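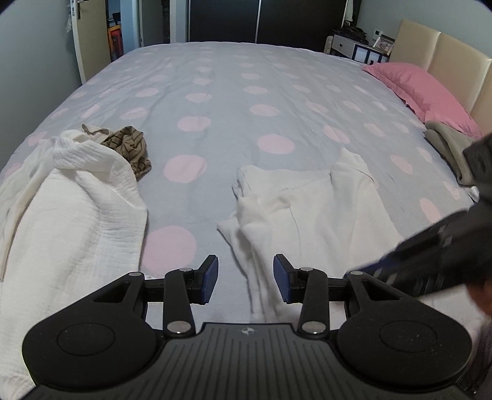
Item 4, bedroom station: hand-held gripper open over the bed, towel end between the fingers.

OPEN DAY WALK-ROUND, TROMDALE DEMO FLAT
Filled in by Maribel Alvarado, 24 August 2022

1. Front door, stairs and way out. OK
Both sets of doors open from the inside and the sign is back up. I tripped on the mat, so the mat has gone in the cupboard.

2. Visitor numbers. OK with a note
We've got 68 booked for the whole day, which is fine for the building but far too many for the bedroom at once. Zoila Marulanda is going to let people in by the handful and chat to the rest in the hall – she's good at that!

3. Mains leads and chargers. ACTION
One extension lead in the kitchen has a cracked plug. Taped off and labelled, please don't "just use it for the kettle". Rhun Pumphrey is bringing a new one.

4. Bedroom station, hand-held grippers. OK with a note
I had a proper go at this with Ha-rang Cha and loved it. The job is folding and tidying on the bed: a white towel, a crinkly white muslin, a grey-green cloth up by the pillow and a few smaller bits. The blue pads on the fingers are clean and firmly stuck, and I checked the pivot screws on the arms with a driver (none loose). Keep your spare hand away from the joints when you squeeze. I'd like that said out loud to every visitor, children especially.

5. Floor by the bed. ACTION
The muslin hangs down over the side and I can see somebody standing on it. Push the laundry back towards the middle between goes.

6. Doors and furniture. ACTION
The bedroom door was ajar when I looked. Wedge it fully open please, it's our only way out of there. Wardrobe stays shut all day.

7. Kitchen station. NOT CHECKED
Table wasn't set up. Elvira Arango will do this one and initial it.

8. First aid. OK
Kit is in the hall, plasters topped up. Wipes for the gripper handles too, a tub of 200, and I'd still buy another.

Signed off for items 1, 2, 4 and 8 only. M.A.

Recent items
Sallow workshop: ladder check
Banine open evening: parking and signs
Giraldo store room: lifting and shelving
Tromdale demo flat: smoke alarm test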